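Print this page | E-mail this article

Opinion: Grippers Should Be Compared on Work That Can Go Wrong

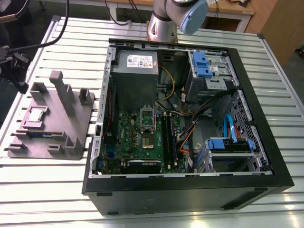
Leonardo Marras objects that a used desktop computer is too irregular to serve as a test of anything. In his view a gripper should first be compared on blocks and pins, where every laboratory can repeat the result, and the rest is a matter for the customer. He made this point in writing after our February report, and it deserves a full answer.

The position of this office is that blocks and pins have had their turn. A buyer who reads that a gripper completed 3,917 picks of a steel cylinder has learned that the gripper can pick a steel cylinder. The buyer has learned very little about a memory stick, which must be held by its edges, lined up with a narrow slot, and pressed down with enough force to seat it and no more. Placing a processor in its socket is less forgiving still. Both tasks are ordinary work in repair and reuse shops, and both should be part of any comparison that claims to guide a purchase.

Our own trials set the Hadik gripper against the Guillot, on the same arm and with the same controller. Parts were presented in a printed fixture beside the open case, so that each attempt began from a known position. The Hadik closed faster and was the better of the two on simple transfers. On memory insertion it fell behind, and the reason was plain in the force records: its fingers gave way slightly under load and the stick tilted before it reached the bottom of the slot. Of 391 insertion attempts shared between the two grippers, most of the failures were of this kind. A test with blocks would have ranked them the other way.

Mr. Marras is right that repeatability suffers. Cases differ, cables do not return to the same place, and sockets wear. The proper response is to report these conditions with care. Each published trial should state the model of the case, the routing of the cables, the position of the fixture, and the number of attempts made on a socket before it was replaced. Évan Chauvin has suggested that a case be retired after some 2,000 insertions. We would accept a lower limit if the cost can be shared.

There is also the question of cameras. The Fikeo controller permits a fixed camera or one mounted at the wrist, and suppliers tend to quote whichever gives the higher score. A cable lying across the case can hide a slot from one and leave it open to the other. Results from the two arrangements should be printed side by side.

We ask that the next round of the Fullo comparison include at least 2 tasks carried out inside a real computer case. Suppliers who believe their products are ready for such work should have no difficulty in agreeing.

Contact the editorial office | Copyright 2023. All rights reserved. | Back to top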